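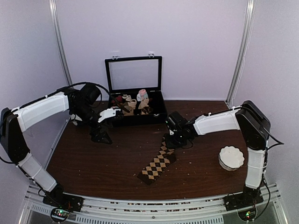

Figure 1. Rolled socks in the black box, lid open.

Our project for the Home Storage unit began with a drawer at Giltgate that would no longer close. Sivaprasad and I wanted to find out whether socks are easier to live with when they're rolled and kept in a box with a see-through lid, so we set one up at the back of the table and started filling it from the left. The thick ribbed ones make lovely fat rolls, but the thin ones are stubborn little things and need a tighter turn at the toe (we got better at it!).
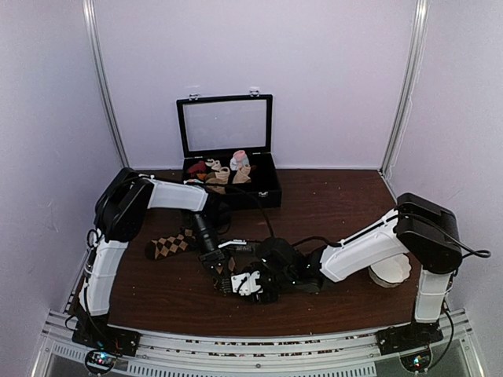 We also talked for a long time about color. My first idea was to go light to dark, which looks very nice on paper, but Sivaprasad felt that people reach for a sock by how warm it is, and I came around to that in the end. Keeping the right side free gives you somewhere to put the next wash, and I'd leave that space even in a smaller box.

Next January we would like to try the same thing with winter socks and mittens, and with a deeper box if we can borrow one.

Eino Lahtinen and Sivaprasad Warrier
October 4, 2023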